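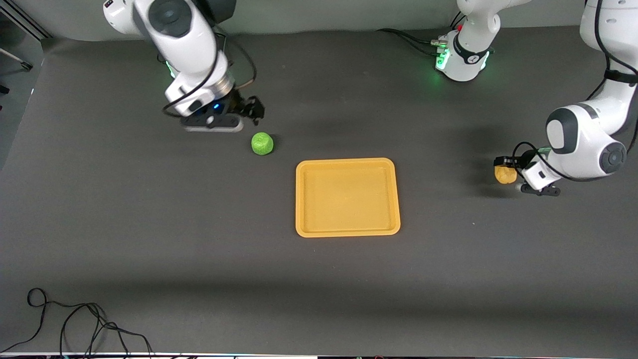
From: Nanami Kuroda
To: trumcombe-tabletop list
Date: 26/12/2019
Subject: Re: trays for the sorting table

Quick one before I run out the door -- answers to the below.

> Are we keeping the yellow trays or going back to the
> Katayama ones with the high sides? I still have 18 of those
> in the hall closet and would like the shelf back by March.
> Also what size of thing are we sorting. Last time the small
> stuff rolled everywhere.

Keeping the yellow. Low rim, rounded corners, easy to wipe. The high ones hide whatever is in the bottom and people tip them over reaching in. So please do clear the closet, keep 4 back for the paint day and the rest can go to Sturno if they still want them.

Size -- anything that fits in your palm. Green things show up really well on the dark gray top, same for red. Brown and black get lost, skip those. No marbles this time!! Lumpy is good, lumpy stays where you put it.

Set up: tray flat near the middle of the table, wide side toward you, nothing in it to start. Pieces go on the bare tabletop, not on a cloth, the cloth bunches up and teh trays slide.

Still need: lids (Jumen quoted 62 for the lot, seems high), and somebody with a label maker. Mine died.

Back online tonight, maybe late.

Nanami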